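Small-Item Sorting: Frequently Asked Questions

Do I need to buy a special box?
No. We sell storage at Flisavmont and I'd still tell you to start with a cardboard one. A yellow box on a checked tablecloth does the job.
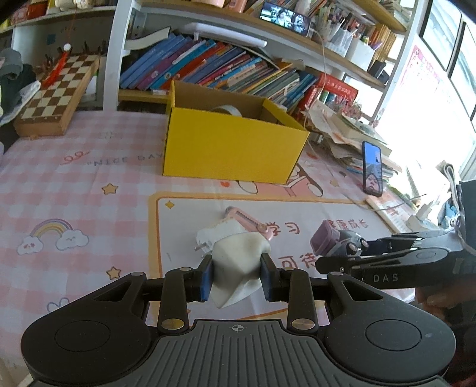 Will one box really fix the clutter?
I doubt it. One box clears one table. The closet is another matter.

Can soft toys and tape share a box?
Yes, if the tape isn't sticky at the edges - lint gets everywhere.

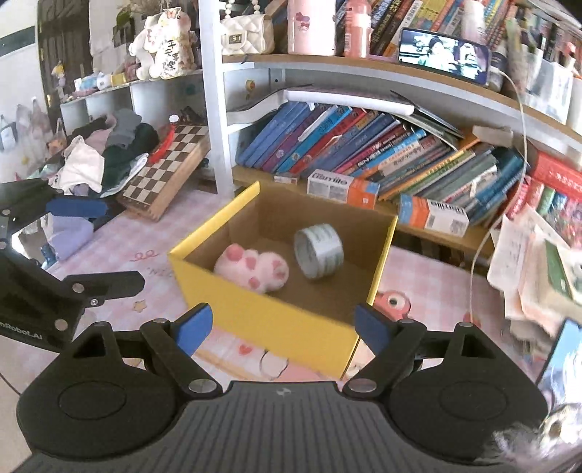
What about the pile of clothes?
Keep it out of the box. Han-gyeol Han, who answers our mail, has read 1,532 tips on folding and trusts 6 of them.

Does a patterned cloth help kids tidy up?
So we're told. I haven't seen any proof, but it wipes clean if you buy the coated kind.

How often should I sort?
When the lid won't close. Ignore anyone selling you a 17-step plan.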